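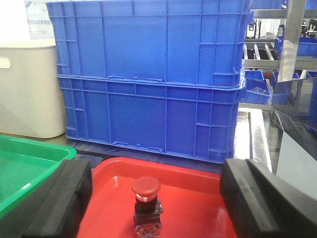 *Magdolna Farkas · reading diary · Thursday, May 21, 2020*

Finished it. Twenty past one in the morning, stupid, have to be up at seven. Writing this before I lose it all.

So, *The Salt Road to Kulville*. 306 pages, for ten and up it says on the back, I'd say twelve. Girl called Illés (surname, everyone calls her by it, took me two chapters to stop thinking she was a boy) walks out of a mining camp in February with a mule and her dead uncle's account book. Snow. More snow. Man named Holton after her for the book. That's the plot really.

Good things first. The mule. Mule is never cute, never understands English, bites her on page 8 and again near the end. The cold is done properly too, her bootlaces freeze and she can't get the boots off so she sleeps in them, and it's three chapters before anybody looks at her feet. I had to put it down there and make toast.

Less good: Holton. He talks like every bad man in every Western I read at that age. Spits. Calls her "little miss". I kept waiting for him to have one thought of his own and he gets it in chapter 23, where he tells her about his brother's debts, and by then I'd stopped beleiving in him. Why leave it so late? Diarmuid says children like a villain they can spot. Maybe. I didn't.

Rang Diarmuid Ó Briain at lunch about the review, by the way. He wants 300 words for the Stikmont page and he wants them by Monday, and NO spoilers about the uncle. Fine but the uncle is the whole thing?? How do I say the account book matters without saying what's in it. Could say "a secret worth killing for", no, hate that. Leave it. 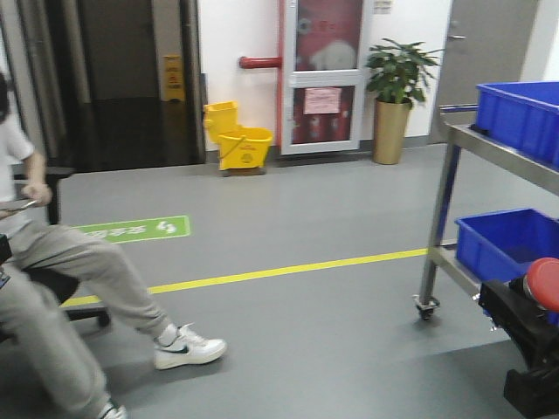

The feet chapter again, I keep going back to it. The woman at the way station cuts the boots off with a sheep knife and doesn't speak for two pages, and Illés just looks at the ceiling and does sums. Best writing in the book. It works on the reader because there's no fuss, only leather and the knife and the sums. And it's so far from how anyone I might hand it to lives, office chair, white trainers with a swoosh on, phone in one hand. Would a twelve year old with clean socks get it? I think yes. I think they'd get it faster than me. I was that sort of child, never colder than a bus stop, and I read nothing but blizzards.

Things to check before I write it up:

- is the mule called Deacon or Deakin, spelt both ways in my copy (proof, may be fixed)
- how long from the camp to Kulville, she says nine days, then the map makes it look like a weekend
- did they have tinned peaches that early? ask D.
- the author's note, skipped it, read it

The ending. She gets there and the town's smaller than she's been told, one street and a church with no door. She sells the mule! I was furious. Then you turn over and there's a half page where she goes back for it with the money still in her glove, and the buyer's already charging more. She pays. Doesn't say anything about it, neither does the book. I cried a bit, tired though.

Want to start the review with the boots. Or the bite. Not with the weather, everybody will start with the weather.

Four stars if we did stars. Three and a half for Holton dragging it down. Oh and the cover is wrong, she's got a horse on it.

Bed. Ring the library tommorow about the other two.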